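Does randomizing the sim kitchens help, or just make the numbers look nice?
Posted by saadet_yaman, Monday
3 min read

So I finally finished my Hokora runs and I'm kind of excited! Same two-arm policy, trained two ways: once on 200 demos in one fixed kitchen, once on 200 demos where wall colors, camera tilt and clutter get reshuffled every episode. Tested both on 108 kitchens neither had seen. The shuffled one got 71 percent of its pickups, the fixed one 38.

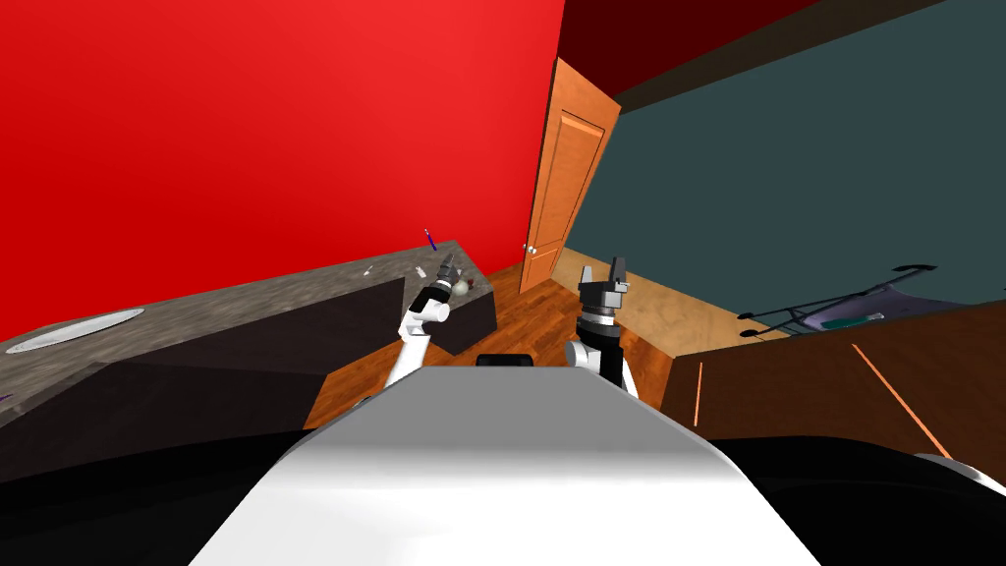
I kept the demo count the same on purpose (last time Glória yelled at me about that, fairly). Training time was the same too, 2,000 epochs each. My hunch is the camera tilt does most of the work and the wall colors barely matter, but I haven't split them apart yet.

gloria_antunes
Okay, better than last time. But one seed? I had a run on Jirilen swing 15 points from the seed alone. I wouldn't say a word about tilt until you ablate it.

saadet_yaman
One seed, yeah. Three more are queued, should be done in September if the cluster behaves.

unnur_b
Disagree with Glória a bit, 33 points is a big gap to blame on a seed. What bugs me is the test kitchens. Same generator as training?

saadet_yaman
Same generator, different room layouts.

unnur_b
Then that's your problem, the shuffled policy has home advantage. Try the Brurkby rooms.

Comments (2)
Lærke K.: Can you post the config?
severine_rey: +1 for Brurkby, our gap shrank a lot there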